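Meet a Robot Arm You Can Teach

Some robots build cars. Others are small enough to sit on a desk at school. The Zodell is one of the small ones. It comes in a kit from a company called Flesent, and it is made for classrooms and libraries.

What does it do?
The Zodell picks things up and puts them down. At the end of its arm is a gripper, a kind of hand with 2 fingers. The fingers open wide, then close to hold a block.

How does it see?
A small camera rides near the gripper and goes wherever it goes. The camera sends pictures to a computer. The computer looks for colours and shapes, and works out which way the arm should move.

How does it learn?
You move the arm yourself and the computer remembers what you did. One try is not enough. Flesent says most jobs need over 100 tries - so take turns.

A good first job is sorting blocks. Mark a square on the table with black tape, then teach the robot to put blocks inside it.
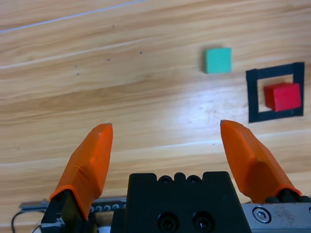
The gripper's view: a red cube inside the tape square and a teal one outside it.

Who can use it?
The kit is for ages 7 and up, with an adult nearby. Keep your fingers away from the gripper when the arm is moving.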